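Pinza que dice estar cerrada y no lo está: cómo comprobarlo sin fiarse del registro

El aviso llegó como llegan casi todos: el programa daba el agarre por bueno y la pieza estaba en el suelo. El manual de Ververidis propone recalibrar y seguir. Lo hicimos dos veces y la avería volvió las dos. Desconfíe de cualquier solución que consista en pulsar un botón.

Qué hace falta

Un destornillador pequeño, una galga y acceso al registro de Badik. El asistente automático de diagnóstico se lo puede ahorrar; en nuestro caso no encontró nada.

Paso 1. Corte la alimentación

La parada de emergencia no basta. Efua Korletey metió los dedos entre las articulaciones con la parada pulsada y el motor conservaba par. Desenchufe y espere 15 segundos.

Paso 2. Lea el registro con recelo

En el nuestro, la posición de cierre saltaba de 2.000 a 2.694 entre un ciclo y el siguiente, sin ningún error. El fallo apareció tras 440 ciclos. Thanasis Kokkinos sostiene que era el codificador; yo sigo sin verlo claro, porque con uno nuevo pasó lo mismo.

Paso 3. Mire los dedos abiertos

Compare un lado con el otro. Cada eslabón blanco se une a piezas metálicas, y es en esas uniones donde conviene buscar holgura. Mueva cada dedo a mano, sin forzar. Si uno cede más, revise el tornillo central de la tapa antes de tocar el software. Una ligera inclinación no demuestra nada por sí sola: mida.
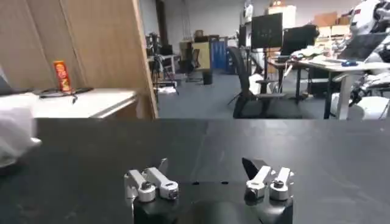
Paso 4. Apriete y repita la prueba

Apriete un poco, compruebe que la articulación gira libre y vuelva a medir. Haga la prueba con una pieza blanda y a velocidad reducida. Si el registro y la galga no coinciden, mande la galga.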